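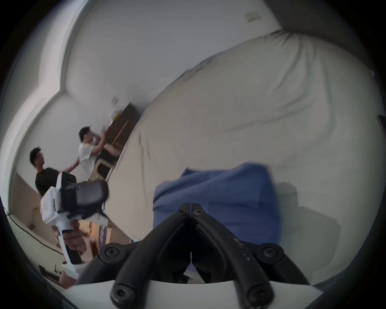 Restmont Prekham Queen Mattress: Long-Term Review

Reviewed by Berenice Salinas
Last updated 08/09/2021

The Prekham is the middle model in Restmont's hybrid line. It pairs a pocketed coil core with two foam layers and a quilted knit cover. I bought the queen size at full price and have slept on it since October. Body weight matters in any mattress review, so for the record: mine puts me in the range most makers call "average," and I sleep on my side for most of the night.

Construction

The base is a thin sheet of dense foam that keeps the coils off the slats. On top of that sit the coils, each in its own fabric sleeve, with a heavier gauge used along the perimeter. The next layer is a transition foam, fairly stiff, and the top layer is a softer polyfoam with a slow response. It is not memory foam, although the shop listing I used filed it under that heading.

I unzipped the outer cover to check the layers against the spec sheet. They matched in order and thickness. The glue lines between the foams were even, with no bare patches at the corners. The cover can be removed but it can't be machine washed, and getting it back on takes two people and some patience. Unless you have a real need to open it, leave it zipped and use a protector.

Unboxing and expansion

The mattress ships rolled and compressed. It reached most of its height within a few hours. The corners at the foot end lagged behind and stayed rounded until the second day. Odor was mild and gone by the end of the first week with a window open. Mortimer Kasprzak tested the twin size for us in a smaller room and found that the odor lasted longer.

Firmness and support

Restmont rates the Prekham as medium-firm. I would put it slightly on the firm side of that. The transition layer does most of the work under the hips, and a side sleeper will notice it at the shoulder during the break-in period. After a month the top layer had softened enough that I stopped noticing. It hasn't softened further in any way I can measure with a straightedge laid across the surface. 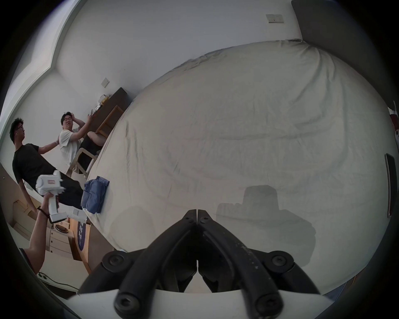

Queen bed against the wall, sheet on.

Edge support is good. Sitting on the long side to tie shoes compresses the perimeter evenly, and there is no rolling sensation when lying close to the edge. The foot end is a little softer than the sides, which I put down to the coil layout.

Motion transfer is average for a coil mattress. A person getting out on one side can be felt on the other as a short, low movement. Light sleepers coming from an all-foam bed should expect a step down here.

Temperature

The coil core lets air through, and the polyfoam doesn't hold heat the way a thick memory foam layer does. I slept at a normal room temperature through the summer with a cotton sheet and a light cover and didn't wake up warm. With a waterproof protector added, the surface felt warmer within the first hour. Anyone who sleeps hot should budget for a breathable protector as well as the mattress.

Sheet fit

The finished height falls between two common pocket depths. Standard-pocket fitted sheets go on, but the elastic sits on the side panel and works its way up at the corners. Deep-pocket sheets stay in place and leave extra fabric on top. I tried both. The deep-pocket set from Tarnik held its corners all week but had to be smoothed every morning. The standard set lay flatter on the first night and had lost a corner by the third.

The cover fabric is part of the problem. It is a smooth knit with little grip, so a sheet slides on it more than it would on a woven ticking. Under-mattress sheet straps fix this. They cost little and take five minutes to fit.

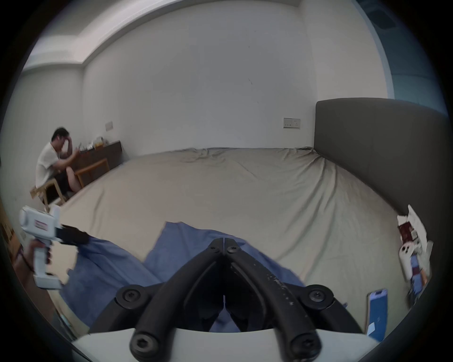 Rezaul Mollah: I have the same mattress in a king and gave up on straps. A quilted pad between the mattress and the sheet stopped the sliding for me. It also took some of the firmness off, so I'd say try that first if your shoulder hurts.

A pad is a reasonable answer, and it does double duty as a protector if you choose one with a backing. It adds height, so check the pocket depth again before ordering.

Base compatibility

I used the Prekham on a slatted base with narrow gaps. Restmont asks for closely spaced slats, and its warranty excludes sagging caused by a base that doesn't meet the spec. Read that clause before you order. An older frame with wide gaps will need a bunkie board or extra slats. On an adjustable base the mattress bends at the head without trouble, but it resists at the knee.

Warranty and returns

The trial runs for 200 nights. Returns carry a pickup fee, and the mattress must be free of stains, so put a protector on it from the first night. The warranty covers visible indentation past a stated depth. Take a measurement when the mattress is new and keep it with the receipt. 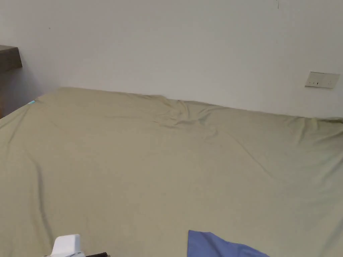
How it compares

The obvious rival is the Gunnlaugsson hybrid, which costs 500 dollars more in the same size. The Gunnlaugsson has a thicker comfort layer and isolates motion better. Its edges are weaker, and its cover can't be removed at all. For a couple where one person gets up early, the extra money buys something useful. A single sleeper will have a hard time telling the two apart after the first month.

Against cheaper all-foam models, the Prekham is heavier and harder to move, but it has firmer edges and sleeps cooler. Rotating it head to foot is a two-person job. It has a top and a bottom and must not be flipped.

Verdict

Recommended for back sleepers, and for side sleepers who can put up with a firm first month. Stomach sleepers of average weight should also do well on it. Light sleepers who share a bed should look at the Gunnlaugsson or at an all-foam model. Buy deep-pocket sheets, and add straps or a pad in the same order.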